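Pourquoi les feutres sèchent (et comment les ranger)

Tu ouvres ton feutre jaune, tu dessines un soleil et... rien. Une trace pâle, toute grattée. Le feutre est sec ! Mais où est passée l'encre ?

Dans un feutre il y a une mèche, une sorte d'éponge toute fine et longue. Elle est pleine d'encre. L'encre, c'est surtout de l'eau (ou de l'alcool pour certains gros marqueurs) avec du colorant dedans. Quand tu appuies sur le papier, l'encre descend jusqu'a la pointe. Un peu comme l'eau qui grimpe dans un sucre.

Sans bouchon, l'eau s'en va dans l'air. Ça s'appelle l'évaporation. Le colorant, lui, reste coincé dans la mèche – et la pointe devient dure.

Donc, règle numéro un : on rebouche. Jusqu'au clic !

Ensuite, on range. Pas besoin d'une boîte compliquée, un gobelet suffit. On voit les couleurs, on attrape vite, et rien ne roule sous le meuble. 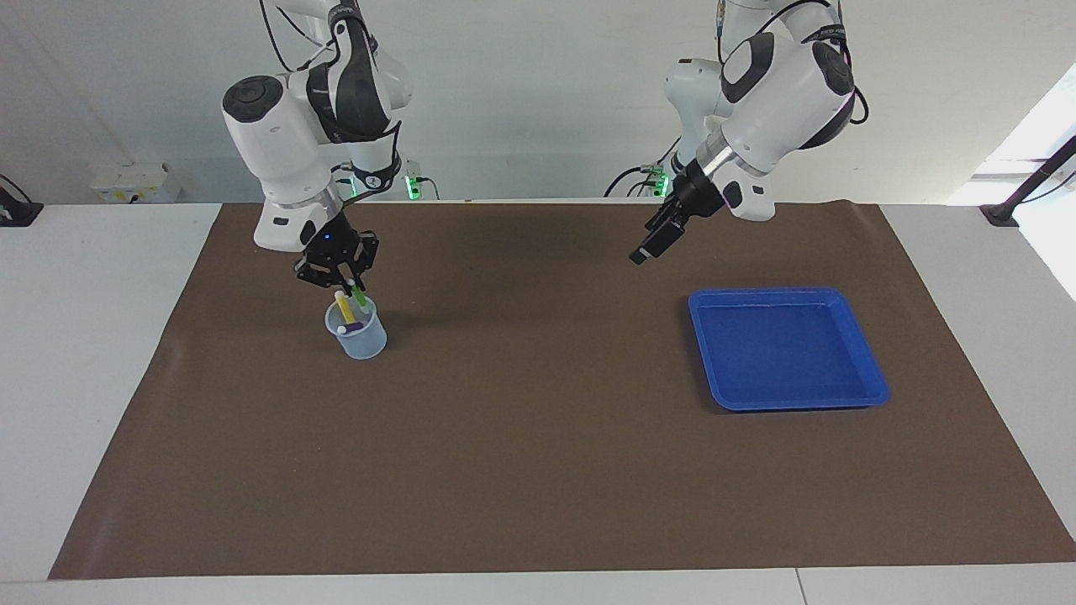

Du jaune, du vert clair, du mauve pâle : trois feutres dans un gobelet transparent.

Debout ou couché ? Pour les feutres à deux pointes, plutôt couché. Sinon l'encre descend vers le bas et la pointe du haut a soif. Pour les autres, debout ça va, surtout si on s'en sert souvent.

À essayer chez toi, avec un vieux feutre à l'eau :
– trempe la pointe dans un peu d'eau tiède, quelques secondes
– remets le bouchon, attends une heure
– dessine

La couleur revient parfois, plus claire. Normal, il y a plus d'eau et pas plus de colorant. Ça ne marche pas avec les marqueurs à l'alcool, eux ne se melangent pas bien à l'eau.

Mot à retenir : évaporation. Quand un liquide devient un gaz et part dans l'air, comme une flaque après la pluie.

Texte : Lilla Veres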